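Sorting out the jewellery this month, which I've been putting off since we moved. Short thread as I go, mostly for my own benefit.

1/ Starting point: everything I own that goes on a wrist has been living in a drawer with hair ties, old tickets and a phone charger for a phone I no longer have. Every time I wanted one bracelet I got a knot of several.

2/ I'm doing it in the bedroom because that's where the stuff is. It's a narrow room, so there's one small square table and I have to shuffle round it sideways. The top is padded, which is good for beads. On the kitchen worktop they roll off and go under the fridge.

3/ If you're doing this yourself, do it in daylight. I tried one evening in March with the lamp on and couldn't tell the dark cords from each other at all. By the window at 2 in the afternoon it's a different job.

4/ Rules I've set. Anything I've worn in the last year stays. Anything broken that I can fix with what's in the house stays. Anything broken that needs a trip to a shop goes in an envelope, and if the envelope is still shut by summer, it goes.

5/ People asked about boxes last time I posted. I looked at the Stenduro ones with all the little compartments and decided against it. The compartments are sized for rings and earrings, and a chunky bead bracelet won't lie flat in any of them. I'd sooner have one plain box and keep less in it.

6/ Also looked at a hanging thing from Grindari, with hooks. Fine for necklaces. Elastic bracelets stretch if they hang for months, so no.

7/ The box I've gone with is black outside with a pale greyish lilac inside. No lid. I know a lid keeps the dust off, but I've had boxes with lids and I pile things on top of the lid and then never open it. An open one gets used.

8/ On untangling: don't pull. Lay the whole lot down, find the biggest, stiffest piece and work out what's looped through it. Lift that out last. The thin cords are the ones that cause the trouble, so free those first, from the ends inwards.

9/ For a proper knot in thin cord I use a blunt darning needle and push the middle of the knot open. Fingernails fray it. Someone is going to say talcum powder, and it does work on chains, but it gets into braided cord and stays there.
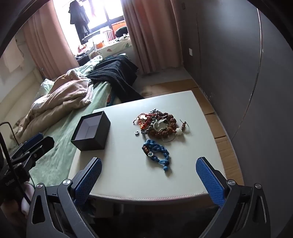 10/ The blue braided one is staying whatever the rules say. It's thick, it's comfortable, and I like the two round blue balls on the ends. It doesn't knot either. If I were buying cord bracelets again I'd buy only that sort.

11/ The big reddish-brown beads are harder to decide on. They're rough and they catch on jumper sleeves, so it's a summer bracelet really. In the box for now, at the bottom.

12/ The white carved flower bead stays, and so do the little brown beads by it. The cord is thin and I don't fully trust it. New cord is cheap. The waxed cotton I've got is Moncrieff, 4 metres on the card, and I've used hardly any of it.

13/ Loose beads: put them in a saucer straight away. I've got one silver and white one with a dark middle and I can't say for certain which bracelet it belongs to. It can sit in the saucer until something turns up with a gap in it.

14/ The pale greenish ribbon isn't jewellery. I think it came round a present. It was looped up in the middle of everything, so it's going in the wrapping paper bag, where it should have gone in the first place.

15/ Somebody asked about the red and orange string one. Keeping it. It's the only thing I've got that goes with my orange cardigan, and the shiny bit is nice when it catches the light.

16/ To clean beads before putting them away: damp cloth, then dry cloth, then leave them out overnight. Don't soak anything on cotton cord or it'll go stiff. I don't use the sprays.

17/ The necklaces are next, and those are worse. There are 5 fine chains in a sandwich bag from Narnent that I've been avoiding. I'll do those another day with the needle and a cup of tea, and add to this thread when I've got somewhere with them.

18/ Replying to the question about where the box will live: on the windowsill end of the chest of drawers, where I can reach it while I'm getting dressed. The drawer is now hair ties only. I've put the old charger in the bag for the tip.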